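Re-housing a glass plate collection from a closed portrait studio
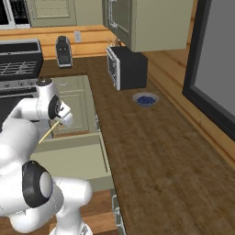
Kitchen render, arm over the open lower cabinet

Forum: Archives and Preservation

haltline
We have taken in 800 glass negatives from the former Gebru portrait studio. They are gelatin dry plates, mostly half plate, in the original cardboard boxes. The building is being sold and the plates have to be out by the end of May. Current plan is four-flap enclosures, stored on the long edge, in Haltora cases. Any objection to the cases?

platebox_7
None to the cases if you fit stiff dividers. Without them the plates lean and the load ends up on the corners. What is the emulsion condition?

haltline
Frilling at the edges on one box. Silver mirroring on most of the rest. 4 plates are broken, no pieces missing as far as I can tell.

Rirlow
Broken plates go flat, each in its own sink mat, shards separated so the edges don't grind. Don't tape anything. I would also keep the studio boxes. The labels are often the only record of sitter and date.

platebox_7
Keep the labels, yes. Photograph the boxes and discard them. Old board is acidic and takes up shelf space you will want later.

Rirlow
Disagree. We discarded ours after photographing them and lost the pencil notes on the inside of the lids, which no one had shot. Store them apart from the plates and the acid question goes away.

drawer_slip
Whichever you choose, number the box and the plates before anything moves. Pencil on the enclosure, written before the plate goes in. The original order is evidence of how the studio worked.

haltline
Numbering is done for 2 boxes. I'll keep the rest closed until they are listed. Is the Domum database worth using at this size, or is a spreadsheet enough?

drawer_slip
Spreadsheet. One row per plate, with separate columns for the studio number and yours. You can import it later.

platebox_7
Spreadsheet is fine. I still say the boxes can go once the lids have been shot inside and out.

Rirlow
Then at least keep one of each type.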